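共同台所の「食べきれなかったもの」を考える
生活環境論 課題研究レポート
食と住まい班

1 はじめに

私たちの班のうち二人はクロヴリー寮(Clovley)に住んでいて、班の話し合いもたいてい寮の一階にある共同台所でやっています。お湯を沸かして、誰かの実家から届いたお菓子を開けて、それからようやく本題に入るという、先生に見られたら叱られそうな進め方です。そんな話し合いの途中で、冷蔵庫の奥からすっかり茶色くなったレタスの袋が出てきたのが、この研究のきっかけになりました。袋には名前も日付もなく、いつからそこにいたのか、誰も覚えていませんでした。

食品ロスという言葉は授業でもニュースでもよく聞きます。けれども、自分たちの台所で何が、どんなふうに食べられずに終わるのかとなると、意外に説明できません。そこで6月のひと月、寮の台所で捨てられた食べものを記録し、あわせて住んでいる人に話を聞いてみることにしました。

2 調べた場所と方法

クロヴリー寮には30人が住んでいます。冷蔵庫は大型のものが二台、常温の棚が一つあり、棚は部屋番号で区切られていますが、果物だけは窓側のかごにまとめて置くのが昔からの習わしだそうです。買い物は坂を下りたところのスーパー、アハターベルク(Achterberg)ですませる人がほとんどで、夕方の値引きの時間になると、寮の誰かに必ず会うと言ってよいくらいです。

記録には、Orkierという共有ノートのアプリを使いました。捨てる人が品名と理由をひとこと書き込むだけの簡単なものです。最初は重さも量るつもりで、はかりまで借りてきたのですが、三日目には誰も量らなくなりました。朝の忙しい時間に傷んだきゅうりをはかりにのせるのは、たしかに気の進まない作業です。そのため重さの記録はあきらめ、品数と理由だけを集めることにしました。

聞き取りは夕食後の台所で、お茶を飲みながら行いました。質問は「最近捨ててしまったもの」「そのときの気持ち」「どうしたら食べられたと思うか」の三つです。話が脱線することも多かったのですが、脱線したところに大事な話があったりするので、できるだけそのまま書き取りました。

3 記録からわかったこと

ひと月のあいだに書き込まれた食べものは58品でした。そのうち20品が果物で、野菜よりも多かったことに班の全員が驚きました。果物は切らずに食べられて、傷む前に手が伸びるものだと思い込んでいたからです。

果物のなかではバナナがいちばん目立ちました。アハターベルクでは夕方になると一袋100円になる日があり、そういう日は何人もが同じように買って帰ります。その晩のかごはにぎやかで、翌朝はみんな一本ずつ食べ、数日たつと急に誰も手を出さなくなります。皮に黒い点が出たころがいちばん甘いのだと教えてくれた人もいましたが、同じ点を見て「もう遅い」と思う人のほうが多いようでした。

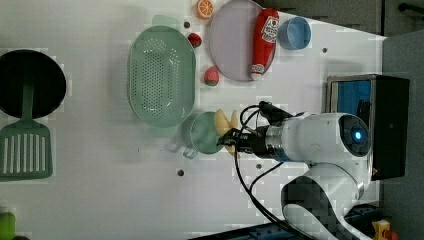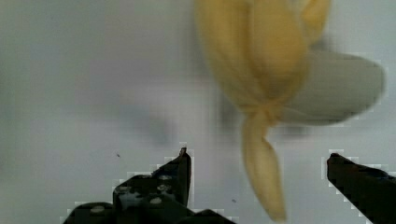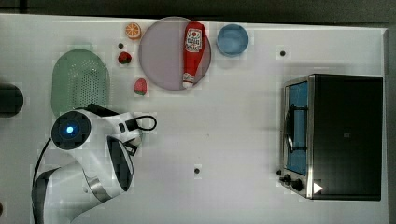 図1〜3 上から、緑のカップとバナナ、皮のむけかけたバナナ、ケチャップをのせた皿と水色のボウル

野菜で多かったのは葉ものと、使いかけの玉ねぎです。玉ねぎは半分だけ使ってラップに包み、そのまま忘れるという例が続きました。調味料は数としては少ないものの、同じ種類のものが冷蔵庫に何本も並んでいて、どれが自分のものかわからず新しく買ってしまうという話をあちこちで聞きました。

理由の欄でいちばん多かった言葉は「忘れていた」、次が「急に外で食べることになった」でした。味が嫌いだったという理由は、班の一人が自分で書いた激辛の漬物の一件だけです(あれは本当に辛かったです)。

4 聞き取りから

捨てるときの気持ちを尋ねると、多くの人が「申し訳ない」と答えました。印象に残っているのは、二年生の人が話してくれた、実家では傷みかけのものから先に食卓に出てきたという話です。一人で暮らすようになって初めて、毎日冷蔵庫の中を見渡して順番を決めてくれていた人がいたことに気づいたのだそうです。台所の仕事というと料理や洗いもののことばかり考えがちですが、覚えておくことも仕事のうちなのだと、聞きながら班のみんなでうなずいてしまいました。

かごの果物については、少し違う種類の声がありました。まとめて置いてあると、自分のものでも最後の一本には手を出しにくいというのです。誰かが楽しみにしているかもしれないと遠慮しているうちに、全員が遠慮したまま傷んでいきます。共同生活のやさしさが裏目に出ているようで、なんとも言えない気持ちになりました。

5 試してみたこと

記録の終わりごろ、ささやかな工夫を二つ始めました。一つは冷蔵庫のいちばん見やすい段に、Kanurentの浅いトレーを置いたことです。ここに入れたものは誰が食べてもよい、という約束にしました。最初の日に入ったのは豆腐が一丁で、夜には味噌汁になっていました。作った人が鍋ごと置いておいてくれたので、私たちもお相伴にあずかりました。

もう一つは、果物のかごのそばに小さな紙を貼り、「どうぞ」と書いたことです。こちらは反応が分かれました。気軽に取れるようになったという人もいれば、自分で買ったりんごまで食べられてしまったという人もいて、紙はいったん外し、かごを二つに分ける案を寮の集まりで話し合ってもらっています。

6 反省と今後

書き込みは本人まかせだったので、実際にはもっと捨てられていたはずです。とくに試験前の週は書き込みがぱったり止まっていて、食べものが無駄にならなかったのか、書く余裕がなかったのか区別できません。重さを途中であきらめたことも心残りです。葉もの一袋と玉ねぎ半分を同じ一品として扱ったため、量の比較はできませんでした。また、工夫を始めたのが月末だったため、その前後を比べるだけの記録もとれていません。

次の学期も調べられるなら、買い物の側から見てみたいと考えています。何を作るつもりで買ったのかをその日のうちに書いてもらい、あとで本当に作ったかどうかと並べてみたいのです。お茶につきあってくださった寮のみなさん、長い話を聞かせてくださってありがとうございました。トレーは今も冷蔵庫に置いてあり、今朝は大根の葉が入っていました。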